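Modules Timetable Handouts Lab booking Contact

Teaching > Applied Automation > Part 2 > Handout 3

Handout 3: Assessing a bench cell for computer assembly – the Moya kit

Read this before the second lab session. It assumes the notes on grasp planning and the sheet on compliance. The marked exercise is at the end.

1. What is on offer

Moya is a bench assembly kit sold by Flurach to training centres and small repair shops. The supplier's offer has a hardware part, a software part and a support part, and the three are quoted on one sheet, which makes them awkward to compare with rival kits. Separate them before doing any costing.

The hardware part consists of an arm, a two-fingered gripper with a camera mounted at the wrist, a slatted aluminium bench and a printed fixture tray. A second camera, fixed to look over the workspace, is listed as an option. The department's view is that it should be treated as essential, for reasons given in section 4.

The software part is a task editor, a logger and a replay tool. The editor stores each task as a chain of named poses with a permitted force at each one. It does not plan around obstacles. If a cable lies between two poses, the arm will move into it.

The support part is run from Sanlow, not by Flurach directly. It covers remote help with calibration, replacement fingertip pads and reprints of the fixture tray. The hire term is 12 weeks, after which the kit is bought, returned or hired again at the same rate.

2. The task family

The kit is aimed at desktop computers laid on their side with the side panel off. The tasks in the standard set are moving a part from the tray to the case, moving a part from the case to the tray, and seating a part at either end. Parts include memory modules, processors, expansion cards and drives in carriers.

These parts differ a good deal in what they ask of the gripper.

A memory module is long and thin. It can be held firmly across its faces, but any error in yaw at the grasp becomes a much larger error at the far end of the module. Both ends must enter the slot together.

A processor is flat and must be placed with almost no sideways movement once it touches the socket. Finger clearance is the difficulty, as the retention frame leaves little room at the sides.

An expansion card is tall, uneven in thickness and heavy on one side. The shroud is a tempting place to grip. On many cards it also flexes, so the pose of the board edge can change as the fingers close.

A drive in a carrier is the heaviest item but the most forgiving. The carrier has flat sides and the bay has guides. Most groups should attempt this one first.

The expansion card is the reference task for this handout. It has a stiff slot to enter at one end, a metal bracket to clear at the other and a connector edge which must not be scraped. A cell that handles the card well will usually handle the others after some adjustment. The reverse does not hold.

3. Reading the cell

Note the relation between tray and case in the views that follow. With the tray to the left of the computer, the transfer is short, but the gripper has to pass over the case wall in either direction. Look also at how much of each wrist view is taken up by the gripper itself.

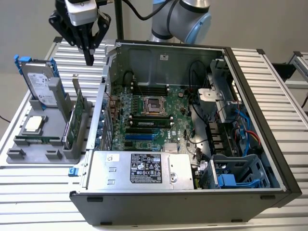 Fixed camera: open case, fixture tray at the left.

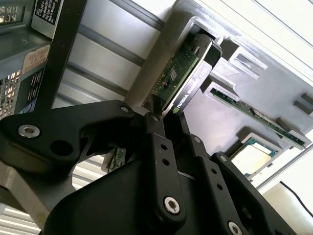

Wrist camera: graphics card at the slot in the fixture.
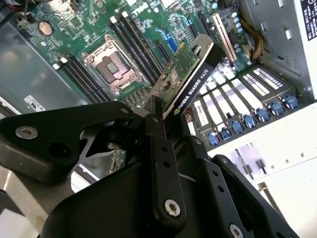
Wrist camera: graphics card over the inside of the case.

Odlow, Friday, January 17, 2020

4. Camera placement

The wrist camera gives a close view of the part and of the slot at the tray. Lettering along the edge of the card is legible from it, which is useful when logging which part was handled. Its weakness is the lower half of the image, where the linkage and fingers cover most of what lies beneath. When the card is over the case, anything directly under the gripper has to be inferred or checked by other means.

The fixed camera covers the arm, the tray and the case together. It is poor for judging the last few millimetres of an insertion. It is good for finding out why a run went wrong, especially where a cable has been caught or the case has shifted on the bench.

In marking reports we have seen groups rely on the wrist view alone and put a failed insertion down to a bad grasp, when the fixed view showed that the case had crept towards the tray. Use both, and record the time offset between them at the start of each run. The logger writes the two streams with separate clocks. Flurach lists this as a known limitation, with a correction due in the March release.

Lighting deserves a paragraph in any report. Bare metal inside a case reflects strongly, and the slot covers are worst. Exposure on the wrist camera should be locked before a run. If it is left on automatic, the image darkens as the camera passes bright metal, and the edge detector loses the board.

5. The fixture tray

The tray is a printed part with pockets and channels. A memory module sits in a channel with a block at each end. The processor has a square recess. The graphics card goes into an upright slot with a slightly raised lip.

The lip does little to guide the card. A proper lead-in would be a chamfer on the inner edges of the slot, wide enough to take up the expected position error at the moment of contact. Using the method from the compliance sheet:

 required lead-in ≥ arm repeatability + grasp error + tray location error

Arm repeatability is the smallest of these terms and the one the sales sheet quotes. Grasp error is usually the largest. It should be measured for each part and for each grasp, including regrasps. Tray location error depends on how the tray is fastened to the bench. Clamping on one side only is not enough, as the tray can turn slightly under repeated insertions.

Print direction matters as well. Layer lines running across the direction of insertion increase friction and can catch a board edge. Ask the supplier for the print orientation of any replacement tray. Sanlow will state it on request but does not print it on the delivery note.

Check each pocket by hand before running the arm. A part should drop in under its own weight, or with light finger pressure in the case of the card slot, and should come out without rocking the tray.

6. Gripper notes

The gripper uses a parallel-jaw linkage with black pads at the fingertips. The outer links swing outwards as the jaws open, so the space needed beside a part is greater than the jaw opening suggests. Measure the full width of the linkage at the opening used for approach, and compare it with the clear width at the target. This check is missed in most first attempts inside a case, where the side wall and the drive cages both limit access.

Hold the card so that the board stays visible to the camera. A steep diagonal in the image is acceptable and often unavoidable. What matters is that the same diagonal is obtained on every grasp. Take a reference image at the grasp pose and compare later runs against it – a change in angle is the earliest sign of pad wear.

Grip force should be set by trial, starting low. Increase it until the card no longer slips when the wrist is turned, then stop. Extra force buys nothing and bends the shroud.

7. Case presentation

The case lies on its side with the interior facing up. The kit does not include a clamp for it. Feet, latches and a raised front edge mean that few cases sit truly flat on a slatted bench, and this must be dealt with before poses are taught.

Teach from a datum on the motherboard or the rear slot panel. Do not teach from the outer shell. The distance between shell and board varies between makers and may vary between machines of the same type.

Loose cables should be dressed away from the path. Drive cables and thin front-panel leads cause the most trouble. Photograph the interior with the cables dressed so that the next group can repeat the arrangement.

8. Trial procedure

Carry out 40 transfers of the card, alternating direction. Do not adjust the task during the set. For each transfer, record:

 start and end location
 peak force at insertion
 whether the part was released cleanly
 any contact before the intended one
 whether a person had to step in

A transfer in which a person steps in is a failure, even when the part ends up seated. Report failures by cause as well as by total. A cell that fails often from one cause is generally a better purchase than one which fails less often from many, provided the single cause can be removed.

Cycle time is recorded but is not a main criterion at this stage. The supplier's stated times leave out the imaging pause before each grasp. Include it.

9. Provisional assessment

The kit suits teaching. The pose-and-force task format is simple enough to inspect line by line, and students can see the effect of each change. The tray is cheap to replace and can be redrawn locally.

For repair work the case is weaker. Every new case layout needs its own set of taught poses, and the lack of obstacle handling means someone has to prepare the cables each time. A shop that sees one model in quantity may find this acceptable. A shop with mixed stock would spend longer on preparation than on the transfer.

The support contract is fairly priced for the calibration help alone. The pad replacement terms need clarifying, as the offer does not say whether pads worn during training are covered.

10. Exercise

Redraw the card slot with a lead-in on the inner edges, stating the error budget used. Submit the drawing, your measured grasp error with the method by which it was obtained, and one page on whether you would recommend hire or purchase to a training centre of the size of Odlow. Group submissions are accepted. Drawings must be dimensioned in millimetres.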